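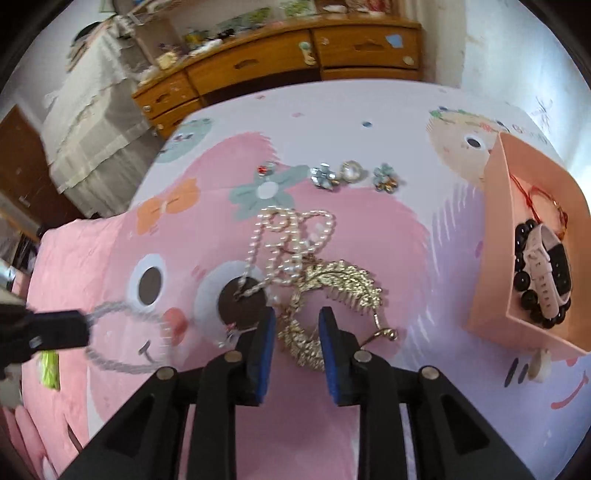

Insuring costume jewelry in a shipment

Posted in Shipping and Moving, June

Our residents' association is sending a box of donated costume jewelry from Minja to a sister group in Lastatent. The declared value is $300. Hivum, the carrier, includes cover up to $200 per parcel. Is it advisable to purchase additional cover, or should the contents be divided between two boxes? Please note that we hold no receipts.

Minja Residents Desk

Forkeo Help Team
Dividing the contents is acceptable, provided that each box has its own label and its own contents list. Carriers generally pay on proven value, and a declared figure alone is seldom enough. In the absence of receipts, a dated inventory with photographs is the usual substitute.
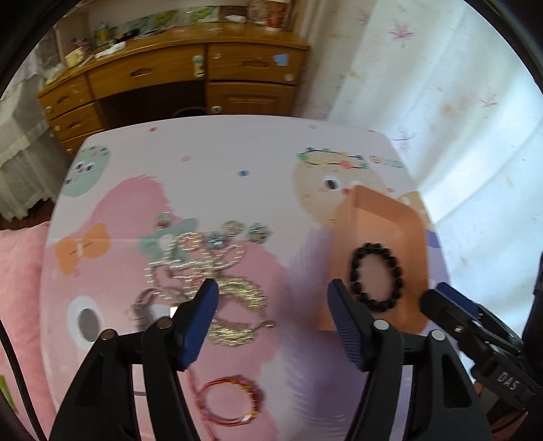 An inventory should be prepared before any wrapping begins. Each piece is entered on its own line with a short description, its condition and a fair resale price. Jewelry spread out over a tablecloth, as here, can serve for a general photograph, but a patterned cloth makes small items harder to pick out, and a plain sheet is preferred for the individual ones. Keep a copy of the list outside the box - claims are often delayed when the only copy has traveled with the goods.

parcelclerk333
Two boxes. We did the same last year and had no trouble. Ask at the counter on Thursday, it is quieter then.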